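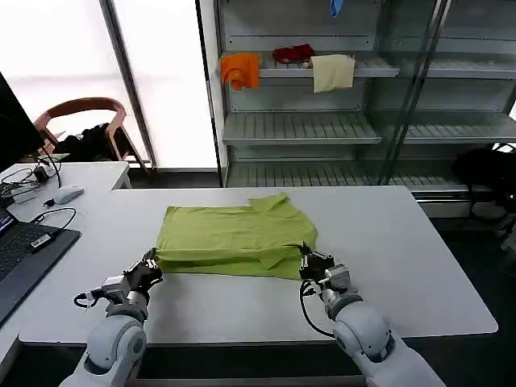
4. Collecting the folding examples

4.1 How many examples, and of what

Reports on learned garment folding tend to give one number for the size of the training set and move on. We did the same in our first draft. The number was 2157, the count of episodes saved to disk at Pultthorpe by the end of March, and we no longer think it says much. An episode in that count is anything between the operator pressing start and pressing stop. It includes folds that were abandoned, folds where one hand lost the cloth and the operator spent most of the time getting it back, and folds that ended in something a shop would not put on a shelf.

After review we kept 1767 episodes. The review rule was simple: both grippers had to release the garment at the end, and the final shape had to be judged acceptable by two people looking at the last few seconds separately. Where they disagreed we dropped the episode. We are aware that this rewards tidy endings and says nothing of how the operator got there. A policy trained on the kept set, called Narkel in what follows, has therefore seen very few recoveries. Earlier work has claimed that clean data are better data. Our results in Section 5 support that claim only for shirts that start out flat.

4.2 Operators and pace

The target we set ourselves was 2000 kept episodes, and we missed it. The shortfall came almost entirely from the second half of the collection period, when the rejection rate climbed. We first put this down to tired operators and shortened the shifts. The rate did not come down. A later look at the logs suggested that operators had grown faster and were starting the second fold before the first had settled. Practice, in other words, made the data worse by our own rule, and we had no measure in place that would have caught it early. Groups who pay by the episode should expect the same or worse.

Figure 4 shows the two-arm grasp that opens most of our shirt episodes. The shirt lies face down on the white table, and each gripper holds one of its lower corners, with the bottom edge pulled taut between them. We chose this grasp as the standard opening for ease of labeling. It gives a clear moment at which both hands are closed on the cloth, and the labeling tool (Honach, version used throughout) can find that moment without help. We have no evidence that it is a good way to fold a shirt.

Figure 4. A two-arm grasp on the lower corners of a lime-green shirt, seen from the head camera.

4.3 Variety

The usual defense of a set like ours is that it is varied. We used 52 garments, which sounds like a lot until one asks how they differ. Most were shirts, most of the shirts had short sleeves, and all were handled on the same table under the same window. The light changed with the hour, and we counted that as variety in an internal report, wrongly in our view now. A network can get used to changing light without learning anything new about cloth.

We also trained on the public Mughal split for comparison. Adding it to our own episodes gave a small gain on the held-out shirts and a small loss on towels. Both differences are inside the spread we see between training runs that differ only in their random seed, so we draw nothing from them.

4.4 What we would log next time

Three things are missing from our records and cannot be recovered. We did not store which episodes an operator thought had gone badly, only which ones the reviewers rejected. We did not record how the garment was laid out before the episode began, or by whom. And we kept no copy of the 390 rejected episodes at full camera rate, having deleted them to save space before it occurred to us that they held most of the recoveries.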